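Saturday walk-through - Skalell break room and kitchen corner

Opened up at 8, coffee in hand, clipboard in the other. My comments are next to each item, so please read them before you tick anything off! 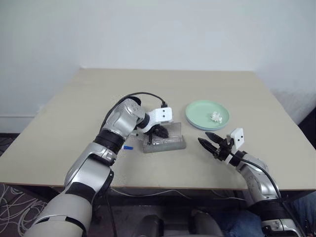
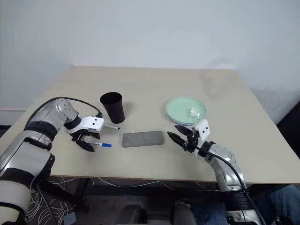
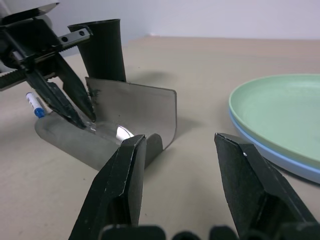 Beige tabletop, all three.

Posted by the Floor Safety Lead, Skalell

1. Exits clear - OK. I walked both of them and the doors swing all the way.
2. Extinguisher - OK. Gauge in the green, tag signed for November.
3. Tables steady - OK. I leaned on every one (hard!) and got no wobble.
4. Outlets by the sink - FIX. The test button sticks. I taped over it and put in ticket 181 with Civine.
5. Microwave - OK, but please wipe it out, folks.
6. Space heater - REMOVED. It pulls around 2,000 watts and was on an extension cord. I love a warm lunch too, but no.
7. First aid box - FIX. Low on burn gel and the small bandages. Nigam order goes in next week.
8. Floor mat - OK for now. One corner curls a bit, so watch your toes.

Recheck on items 4 and 7 when the parts show up.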